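Kitchen drawer keeps sliding open by itself, any ideas?

Asked by Maribel Ospina, January 10, 2023

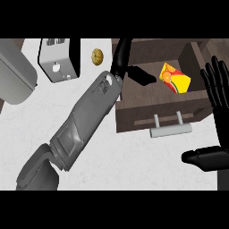
So we moved into our place in Brulerton in June and the top drawer next to the stove just won't stay shut. I push it in, turn around to grab the kettle, and it's crept out a few centimetres again. I've clocked my hip on it more times than I'd like to admit! The runners are the metal kind with little rollers. The landlord says it's "character". Is this something I can fix myself, or do I need to ring someone?

2 answers

Eliécer Castaño
Had the same thing in my old unit. Grab a level and lay it front to back inside the drawer. Mine was tipping forward a touch, so I took the drawer out, loosened the back screws on both runners, dropped the back end a smidge and did them up again (get a second pair of hands if you can, I dropped a screw behind the dishwasher and it's still there). Have a look at the rollers while you're at it. If they've got a flat spot or they're cracked, buy a new pair of runners and measure the old ones first, colour doesn't matter.

Milagros Cárdenas
magnetic catch from the hardware store, 75 cents at our local. Stick it on and forget about it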